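The robot club at Skarkovitz School builds its robots on a computer first. The club has 29 members, and this year they are teaching a robot named Rikar to tidy a bathroom. The bathroom is a simulation – a pretend room made by a computer program.

## Picking a job

Each team picks one small job for Rikar. Meenakshi Kaimal's team chose the top of the toilet tank. They want Rikar to tell a sponge from a spray bottle and then pick up the one it is asked for. A sponge is low and flat. A spray bottle is tall, so it is easier to knock over. 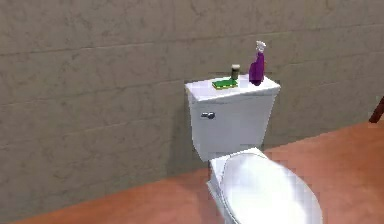

## Looking around

A robot needs to know where the walls and other big things are before it moves. Tile walls can be tricky. One part of the wall looks a lot like the next part, so the program has to look for lines and edges.
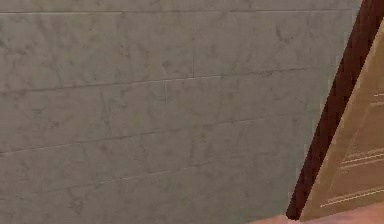

Meenakshi's team wrote 3 rules for this part:

1. Stop before you turn.
2. Look for a straight edge.
3. If you can't find one, turn a little and look again.

The team has done 196 practice runs so far. After each run they write down what Rikar did and change one thing in the code – never two, or they can't tell which change mattered. The goal is 324 runs by June, when the club shows its work at Vasomthorpe Library.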